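4.2 Downloading a city map before you travel

The Pakodex guide works without a connection, but only if the map of the city is saved on your phone first. Please do this at home or at the hotel. The signal in the old quarter of Skadorberg is weak, mostly near the river and under the arcades.

1. Open Pakodex and touch Cities.
2. Type the name of the city, or choose it from the list. Skadorberg is under S, and the lake town of Listoletti is under L.
3. Touch Save map. The full map with walking routes takes 15 minutes on a slow connection.
4. Keep the screen on until the bar is full. If the phone goes to sleep, the download stops and you must touch Save map again.
5. When the word Ready is shown, switch on airplane mode and open the map for a test.

Note: Each map contains the old quarter, the harbor, the railroad station and the 13 tram stops of line 2. The villages on the other side of the river are a separate map.

Caution: Do not delete the old map before the new one is Ready. The two maps can be on the phone together for a short time.

4.3 Choosing a walking route

1. On the saved map, touch Routes.
2. Choose a starting point. For a first visit we recommend the Ásgeirsdóttir bridge - from there all routes go downhill.
3. Choose Short or Long. The Long route has stairs in two places, and it is not suitable for strollers or wheelchairs.
4. Touch Start. The arrow turns with you when you walk.

Note: Opening times of museums and churches are saved together with the map and they are not renewed without a connection. In December many places close at 4 p.m., so check the door sign also.

If a street name on the map is different from the sign on the wall, please write to Raelene Waaka through Help > Report a street. Old and new names are both in use in the upper town. 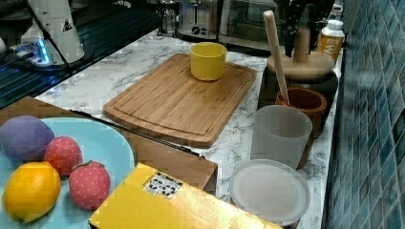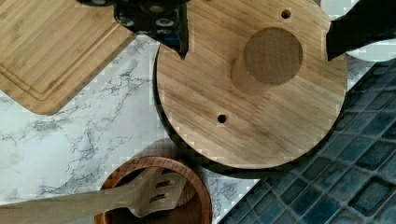 Bamboo cutting board on a light countertop (both pictures).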